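The Bread Basket, Reconsidered
Restaurants are charging for it, hosts are skipping it, and the wicker industry is holding its breath

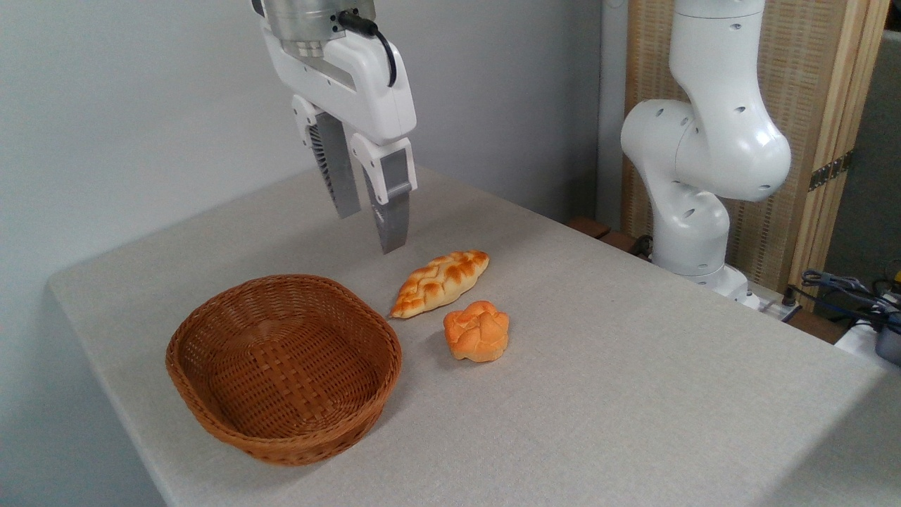 My mother kept a bread basket in the center of the table for the entire run of my childhood, and I can't remember one conversation about it. You passed it left. You took the piece you touched. The basket itself was a plain oval, closely related to the reddish-brown wicker one on the linen in our photo, with the same fat rolled rim, and it spent its off-hours on top of the refrigerator collecting rubber bands. The bread was real, unlike the braided roll and knotted bun beside ours, though by the third day of a holiday visit the difference got hard to defend.

I bring this up because I have now paid $6 for bread at a restaurant called Vandenberghe, where it is listed on the menu as "Bread, for the table." The table was me. It came with butter in a dish the size of a thimble and a short talk on the flour. I ate all of it and resented each bite a little less than the one before.

Amber Willems, who ran dining rooms for years and now rents tableware to people giving parties, blames arithmetic. At her last restaurant she spent one February weighing what came back to the kitchen. "Forty-nine pounds of rolls, most of them with one bite out," she told me. "The people who said they were off bread were the worst. They took the bite."

Her rental outfit, Wereo, stocks 276 baskets in a back room that smells like a barn. Oval ones go out most, she says, as round baskets look like Easter and long ones look like a bakery trying to sell you something. She lines them with a napkin for dinner and leaves them bare for lunch. She will not rent wire. Pressed on this, she said only that she had heard enough rolls rattle.

Fake bread is her steadiest seller. Party planners want it for display tables, and home stagers want it for kitchens where no one has ever been allowed to toast anything. A good fake has a shiny crust and some pale dough showing between the braids. A bad one looks like a doorstop with a tan.

I asked whether guests ever try to eat the display rolls. At every party, she said, and usually after nine. She now keeps the fakes on the sideboard and puts the real ones within arm's reach of the butter, which has cut down on incidents.

I bought an oval basket from her on the way out. It's on top of my refrigerator, and there are already rubber bands in it.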